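4.2 Simulated faucet task
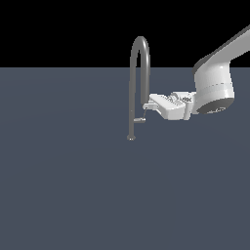

Figure 3. Simulated faucet task, fixed side view.

The faucet task was added to the benchmark after the drawer and latch tasks described in Section 4.1. It was chosen because the handle is small compared with the gripper and because its path is an arc, so a controller that only pulls in a straight line loses the handle early. The simulated model is plain. It consists of a base, a gooseneck pipe, and a lever handle attached to the pipe by a single hinge joint. Water is not modeled. The base is fixed to the ground plane and cannot tip or slide.

All simulation work was done on the desktop computer in the Gremer workshop, a shared space with one bench assigned to this project. The scene description, the task code, and the logging tools are kept together under the name Delto. The physical arm in the same workshop was assembled by the authors over one winter and runs on the Briridik controller board. Its joint limits were measured by hand and copied into the simulation, where they replace the default limits of the arm model. No other part of the arm model was changed to match the hardware. Link masses in particular are the defaults, and we expect this to matter more for fast motions than for the slow ones used in this section.

4.2.1 Episode definition

An episode starts with the arm in a rest pose and the handle at the closed end of its travel. The faucet is placed at a random position within the reachable area and turned by a random angle about the vertical axis. An episode ends when the handle passes 61 degrees of rotation, when a joint limit is reached, or when the time limit runs out. Only the first of these counts as a success. The threshold was set slightly below the mechanical stop at 62 degrees so that small errors in the contact solver near the stop do not change the result.

The policy receives the joint angles, the gripper opening, and the estimated position of the handle tip. It does not receive the hinge angle. An early version of the task exposed the hinge angle by mistake through the logging interface, and results from that version have been discarded.

4.2.2 Contact settings

Most of the tuning effort went into contact between the fingertip and the handle. With the default friction value the fingertip slid along the rod and left it before the handle had moved far. Raising friction alone produced the opposite fault, in which the handle stuck to the finger and was dragged back when the arm withdrew. The final settings use a moderate friction value, a shorter time step, and a small amount of damping at the hinge. Damping was estimated from a kitchen faucet mounted on a board at the bench. Nyamweya pulled the handle with a spring scale at several points along its travel, and the mean force was used to fit a single constant.

This is a rough model. A real cartridge has higher resistance at the start of motion than in the middle, and a single constant cannot represent that. We return to the point in Section 5.

4.2.3 Collision geometry

The gooseneck is a problem for collision checking. If the pipe and spout are enclosed in one convex shape, the space under the arch becomes solid and many valid approaches are rejected. The pipe was therefore divided into short capsules that follow the curve. The gripper is represented by boxes, with the finger surface treated as flat. The ridges on the visual mesh have no effect on contact.

Clearance between the spout and the gripper is small in some placements. Contact with the spout does not end an episode, but it is logged. Lepik reviewed the logged contacts and found that most occurred during withdrawal, after the success condition had been met.

4.2.4 Data collection

A total of 1,272 episodes were recorded with a scripted controller. The script moves the fingertip to a point near the handle, makes contact, and follows an arc about the estimated hinge axis. Episodes were run in batches overnight in July, when the workshop computer was free. The Sepp scheduler restarted any batch that stopped early, using the same random seed. Failed episodes were kept in the set and marked, as they are used in Section 4.3 to train the failure detector.

Rendered views were saved from a fixed camera for inspection only. They are not used as policy input in this section, and no effort was made to match the lighting or background of the workshop.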